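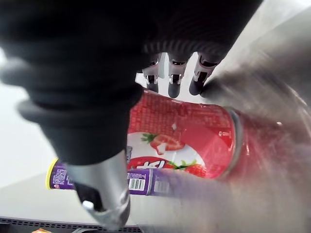 3. Hand maintenance and joint recalibration

The Obeidat cell runs one arm with a multi-finger hand. Cans are picked lying on their side, with the fingers closing from above and the thumb from the left. By September the controller had logged 3062 grasp cycles, of which 249 ended in a slip fault. Most faults traced to play in the finger joints.

The service routine was set as follows. Park the arm clear of the table, cut drive power, and check each joint pin by hand. Fold back the black cover only if a pin moves. Replacement pins came from Drusoler and were fitted dry – the grease used earlier had collected lint. 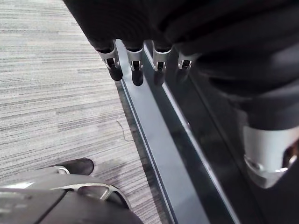

Kári Hviid

With the fingers hanging free, the zero position of each joint was read through the Votside software and written back to the controller. An offset above 226 encoder counts was treated as a fault and the joint was opened again. Two joints failed this check on the first pass.

After recalibration the cell ran 552 cycles with the same grip force setting. The slip faults from that run are listed in Appendix B. Thumb pad wear was not measured.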